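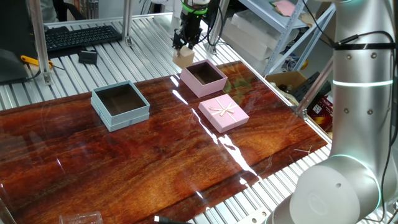
**Ritchie Gift Packaging** – August 21, 2020
1/ Orders for the small square gift boxes are now open to all Vilmont stores. The boxes are supplied in light blue and in pink, each as a separate base and lid. Stores that ordered in February do not need to register again.

**Ritchie Gift Packaging**
2/ The pink lid carries a pale cream ribbon, tied in a bow over a cross. The ribbon is fixed at our Flulov workroom before shipping. Please do not untie it to adjust the bow, as the ends are trimmed to length.

**Ritchie Gift Packaging**
3/ Both colors have a dark brown interior. Customers have asked whether a lighter lining can be ordered. It cannot at present – the brown lining is bought for the full range and will remain through the coming season.

**Ritchie Gift Packaging**
4/ Packing at the counter: stand the base open on a clean, flat surface and set the lid to one side, ribbon up. Place the item in the center of the base. Lower the lid evenly with both hands and stop when it meets resistance. Pressing on the bow will flatten it.

**Ritchie Gift Packaging**
5/ When a base is not in use, its lid may be stored underneath it. Stores short of shelf space have worked this way for some time. It applies to plain lids only. Lids with ribbon should be kept in a single layer.

**Ritchie Gift Packaging**
6/ Quantities. The first shipment is 600 boxes, of which 163 are held for the Udis store and its fall orders. The remainder will be shared among the other stores in the order in which requests arrive. The minimum order is 27 boxes, in one color or mixed.

**Ritchie Gift Packaging**
7/ Lids and bases are cut as pairs. A lid from one color will fit the base of the other, but mixed pairs should not be sold unless the customer asks for them.

**Ritchie Gift Packaging**
8/ Damaged boxes should be reported within a week of delivery, with the color and the part affected. We replace single lids and single bases. Ribbon is not sent out on its own.

**Ritchie Gift Packaging**
9/ A correction to post 6: requests from stores that missed the February round will be filled first. All others follow in order of receipt. Order forms go to the Flulov office by the usual route.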